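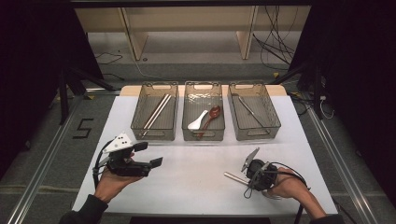

4.2 Sorting utensils by type

Advice on kitchen storage nearly always assumes that one container per type of utensil is the best arrangement. The claim is repeated in the Hapeta household guide and in most of the material that cites it, but we could find little in the way of evidence behind it. A type is easy to name and much harder to apply. In our layout the middle basket took spoons, and a white ceramic spoon ended up beside a glossy reddish-brown one with the handle of the second running across toward the first. Both are spoons, so the rule was followed. Whether a cook reaching for one of them is helped by finding the other in the way is a separate matter, and the guide does not raise it. Chopsticks bring a different problem. They are thin, they come in twos, and a pair counts as put away only when both sticks are in the same place. A sorting rule that works on single items will happily accept a lone chopstick as correctly stored.

The Hatilia survey is often brought in at this point. It collected 700 replies to a mailed form and reported that people who keep utensils in divided storage are more satisfied with their kitchens. We do not doubt the replies. We doubt what has been made of them. The form asked about satisfaction and never about how long it takes to find anything, and the people who own divided storage may well be the same people who enjoy tidying. Of the full set, 137 replies came with written remarks, and a fair number of these complain about small items getting lost under larger ones inside a section that was, on paper, properly sorted.

We also question the habit of treating the container as neutral. Baskets of tinted plastic are sold on the promise that the contents can be seen from the side. The plastic in our set is see-through only to a degree. It is smoky, and the surface is rippled in a way that catches the light. A seller would call this clear storage. We would not, and we suggest that future work report the finish of the container along with its size, which the Skitutura study failed to do.

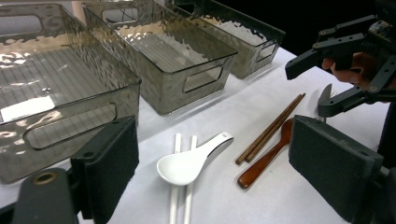
Figure 2. Storage bins and utensils on the work surface. The ceramic spoon lies on top of the white chopsticks; the wooden spoon is beside the brown pair.

Figure 2 shows why we hesitate to speak of a single natural grouping. A person could sort these utensils by shape, which puts the two spoons together and the chopsticks elsewhere. A person could also sort by color or material, and then the brown chopsticks belong with the wooden spoon, while the white chopsticks go with the ceramic one. The second scheme is closer to how a table is set, where a diner is given a matching spoon and pair. Leltitska, the only earlier project to let people choose their own scheme, ran 13 sessions and then dropped every session in which the person did not sort by shape, calling them errors. We see no grounds for that. It removes the one result that might have told us something.

None of this shows that sorting by type is a bad idea. Our own layout followed it, mostly for want of anything better supported. It does mean that the benefit usually claimed for it has been measured with tools that could hardly have found otherwise, and we treat it in Section 5 as an open question.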